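MINUTES – Motorsport club general meeting, May
Limsakul Hall, upstairs room. Opened 7.40 pm, quorum present.

1. Previous minutes
Accepted with one correction. The hillclimb entry fee was "deferred", not "approved". The chair asked how the wrong word got in. No answer was offered.

2. Team principal's report, Sastitz Racing
The report says the season is "on track". Members pointed out that the car has finished 2 of its 3 starts this year, and that the better of those was eleventh. The team principal said the pace in clean air was encouraging. A member asked when the car had last been in clean air. The team principal referred to the second practice session.

The gearbox fault is put down to a supplier. The same fault was put down to a different supplier last season. The meeting asked for the teardown notes in writing before the next round.

3. Change of engine supplier
Sesa has offered a customer engine on a two-season lease. Its brochure claims 423 horsepower at the flywheel. The figure comes with no dyno sheet, no fuel grade and no air temperature, and the treasurer noted that our present engine was also sold to us on a brochure.

Nevus would rebuild the existing unit for less money and promises no extra power at all, which several members found easier to believe. Motion to sign with Sesa lapsed for want of a seconder. Motion to get dyno sheets from both firms before any money is spent: carried.

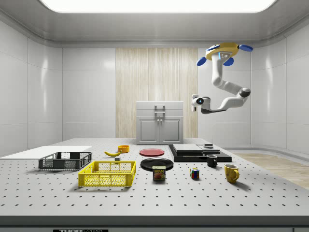
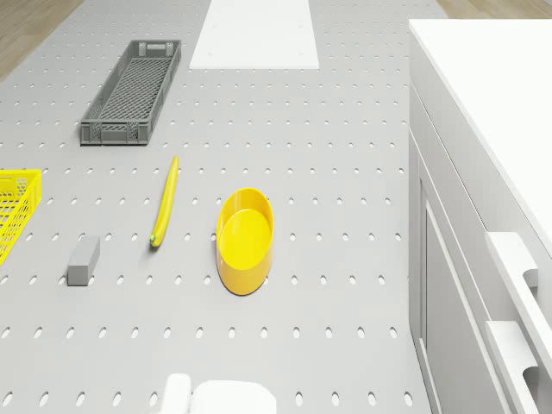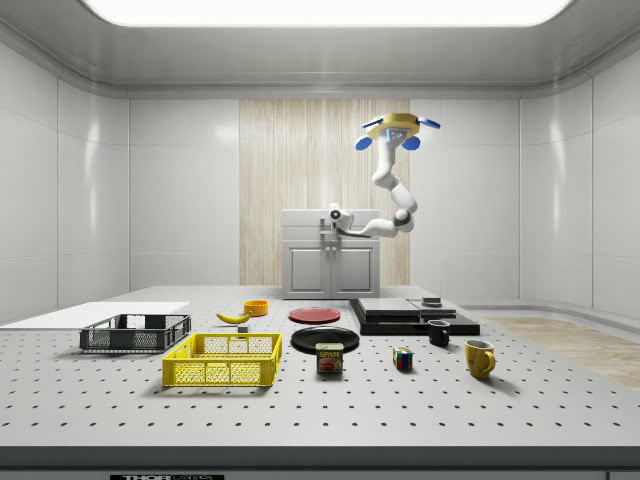
Simulated workroom, three renders.

4. Testing
The team wants an extra test day at the Limsakul circuit and expects to run 136 laps. The logbook for the last test day shows almost half the session spent in the garage with the engine cover off. Members doubted the new number and asked what would be tested. The reply was "general set-up".

Approved on condition that a run plan is handed in first, with tire sets and fuel loads for each run. If there is no plan, the booking will be cancelled while the deposit can still be recovered.

5. Second driver
Two candidates. One brings sponsorship and has never raced in the wet. The other was quicker at the winter trial and brings nothing. The team principal favours the first and called the choice "purely sporting". Laughter is recorded at the request of a member. Held over until both have driven the same car on the same day.

6. Trailer
Still has no working brake lights. Reported as fixed at the last meeting and the one before that. Not to leave the yard until two members have seen the lights working – both to sign the sheet.

7. Other business
The new colour scheme was tabled. It looks a good deal like the old colour scheme, and the design invoice was queried. Payment on hold.

Parking at the hall: members are again asked to keep the side lane clear.

Actions
Teardown notes – team principal, before next round
Dyno sheets, Sesa and Nevus – secretary
Run plan – team principal
Design invoice – treasurer to query with the studio

Closed 9.25 pm. Next meeting in June, same room.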